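Glove and finger fault on the Gamage hands: your questions answered

Last updated 18th March

Drarnell service desk has had a lot of calls about the Gamage hands since the stoppage at the Primosby site in January. These are the questions we get most often, with the answers as they stand now. If you run the hands with the knitted covers fitted, please read the section on stopping the robot before anything else.

What went wrong at Primosby?

A robot was closing a cupboard door when its thumb stopped opening. The hand stayed shut on the edge of the door while the arm carried on with its programmed move away from the cupboard. The door was pulled against its hinge and one screw came out of the board. The operator pressed the emergency stop and the arm held still. No one was hurt. The robot did not fall.

What was the cause?

The knitted cover had worked its way down the hand and a fold of it had been drawn into the base joint of the thumb. The motor tried to open the thumb, could not, and reached its current limit. The controller should have reported this as a jam and halted the arm. It logged a warning instead, and the arm was not halted.

So there are two faults. One is the cover, which can creep. The other is in the controller software, which treated a blocked thumb as a minor event.

Which robots are affected?

Any robot with Gamage hands, the knitted cover and controller version 2 or earlier. Hands used without a cover are not affected by the first fault but still have the second. If you don't know which controller version you have, it is on the first page of the start-up report.

Where does the cover creep?

It usually starts at the cuff. The fabric gathers into thick folds further up the limb and then has slack to give at the lower end. On our test robots we look at the place where the knit stops and the metal begins.

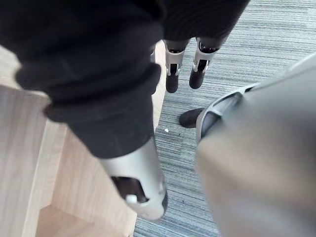 Check the line where the dark fabric cover ends and the silver segment starts.

If the fabric has moved over a joint or an opening in the metal, stop and refit it. Don't tug it back with the power on.

How do I stop the robot safely if a hand jams?

Press the emergency stop. Stay outside the marked working area until the arm has stopped moving and the status light is steady red.

Do not try to prise the fingers open. With the stop pressed the finger motors hold their last position, and a finger that is under load can spring when it is released. Support whatever the hand is holding, switch to service mode, and use the hand release on the pendant. It opens the fingers slowly. The thumb is released last.

If the hand is gripping something fixed to a wall or to a piece of furniture, leave the arm where it is and ring us. Moving the arm by hand with the fingers still shut is how most of the secondary damage gets done.

Can a finger get trapped?

Yes. The gap between the fingers and the thumb closes quickly at full speed, and at present the hand can't tell a person's finger from a door edge. Until the update is installed, nobody should reach between the hand and the work while the robot is powered, including in slow mode.

Hair, lanyards and loose sleeves should be kept well away as well. We have had one report of a lanyard caught in an ankle bracket, which is not part of this fault but is worth knowing.

Why were cupboards and hinges involved at all?

Door work loads the thumb more than picking things up does. The fingers go over the panel, the thumb comes in from the other side, and the door swings in an arc that the arm has to follow closely. If the arm is slightly out, the extra force goes into the hand and into the hinge. 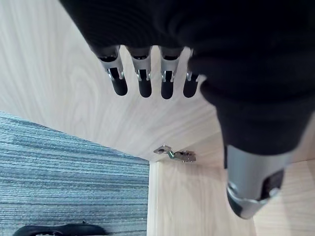

We repeated the Primosby move on our own furniture with the cover deliberately fitted loose. The warning came up in 3 of 80 runs. With the cover fitted and strapped properly it didn't come up at all in the same number of runs. We don't claim that makes a strapped cover safe by itself, and the instruction to stop door work stands until you have the update.

Can I just take the covers off?

You can for bench work. We don't advise it elsewhere. The cover keeps dust out of the knuckle joints and takes the edge off a knock. If you do remove it, clean the joints at the end of each day and enter it in the machine log so the next person knows.

Please don't cut the cover shorter. Two customers have done this and the cut knit frayed into the joints, and both hands had to come back to us.

What does the software update change?

A blocked finger or thumb now counts as a jam. The arm halts, the hand stops pushing and the status light goes red. The jam has to be cleared on the pendant by someone standing there, and can't be cleared remotely.

You may see more stops than you are used to in the first few days, particularly on stiff doors and heavy drawers. Don't raise the jam threshold to get rid of them. Send us the log and we will look at it.

How do I get it?

It is being sent out through Climdale, who look after our downloads. Registered owners will get an email with a link. The update needs the battery at 80 per cent or more and the robot seated in its stand. If the bar stops at 99 per cent, leave it alone. It is checking the hand firmware and this can take a while. Do not switch off.

Is there a charge for new straps?

No. Straps for both hands are free to anyone with an affected robot. Fit one at the cuff and one below it, snug enough that the knit can't be slid by hand.

My robot's thumb is slow but doesn't jam. Is this the same thing?

It may be. Run the hand test from the service menu with the cover on, then again with it off. If the thumb is slow both times, the cover isn't the cause and the hand should be booked in. If it is only slow with the cover on, refit the cover and test again before putting the robot back to work.

Who do I report a problem to?

Ring the Drarnell service desk on the number printed inside the battery door. Have the robot's serial number to hand and save the log before you restart, as a restart clears the warning list.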